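**White tabletop for a work desk: regrets?**

**tszekeres** wrote:
Moving the desk into the small bedroom in December and I need a new top for it. I have talked myself into plain white. My wife says white is for people who don't eat. I eat. The other candidate is the Aston in a fake walnut that looks like a hotel minibar. Does anybody live with a white top, and do you still like it?

**lenihan_fan** wrote:
I've had a white Lenihan for five years. Love it. You will become a person who owns a special cloth, and you will have opinions about the cloth.

**P. Moynihan** wrote:
Don't. Every crumb is an event. I ate one slice of toast at mine and it looked like a crime had been committed by a small bakery. Went back to oak and have known peace.

**tszekeres** wrote:
But the crumbs are there on the oak too, Pádraig. You just can't see them.

**P. Moynihan** wrote:
Correct. That is the service I am paying for.

**dumisani_b** wrote:
I'm with Tamás on this. I do fiddly stuff at my desk, mostly screws the size of a sesame seed, and on a dark top I lose one a night. On plain white I can find them. Anything dark stands out a mile, which is half the reason I'd never go back. I put up a longer post on my page with a picture, pasting the start of it so you don't have to click:

> **In defense of the boring white table**
>
> People apologize for plain white tops. I did too, for a while, and bought a runner, and then a tray, and then a second tray to go next to the first. All of it is in the closet now.

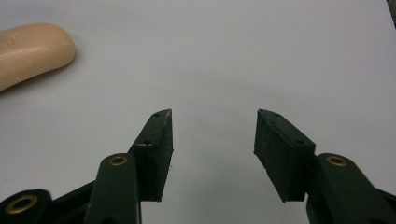 > *5 min read*
>
> What I wanted was a surface that shuts up and lets me see what I'm working on. Dark parts, brass bits, little specks of whatever came off the last job: they all show against white. If I had wood grain under all that I'd be squinting.
>
> The price is wiping. I wipe it when I sit down and again when I get up, and it takes less time than finding my glasses.

The rest is me going on about chairs.

**sewwandi_w** wrote:
Nice post, but you've picked the flattering argument. Yes, dark things show up. Now drop a white plastic washer on it and tell me how you get on. I lost one for a week and found it with my elbow.

**dumisani_b** wrote:
Fair. I own a dark mat for exactly this and left it out of the post because it ruined my point.

**P. Moynihan** wrote:
So the defense of the white table is that you cover it with something dark. I rest.

**EndaK** wrote:
Couple of practical things, if we're done. Gloss shows every fingerprint and throws your lamp straight back in your face, so look for matte. Check the edge banding too. My Hetik top started lifting at the front corner, right where my wrist goes, and I spent a winter picking at it like a scab. And coffee rings: get to them the same day. I didn't. I have a ring from a mug that no longer exists.

**lenihan_fan** wrote:
What did you pay for the Hetik?

**EndaK** wrote:
$107, without legs. The legs were extra and so was the swearing.

**sewwandi_w** wrote:
Cinex does a light gray that nobody here has mentioned. Hides crumbs, shows screws, and makes no statement of any kind. Mine's a bit like working on a cloudy day, but I've gotten used to it.

**tszekeres** wrote:
Gray was vetoed. "Like a dentist's in there," I was told. I'm going with matte white and a dark mat, and toast stays in the kitchen. Will report back once it's in.

**P. Moynihan** wrote:
Toast will not stay in the kitchen.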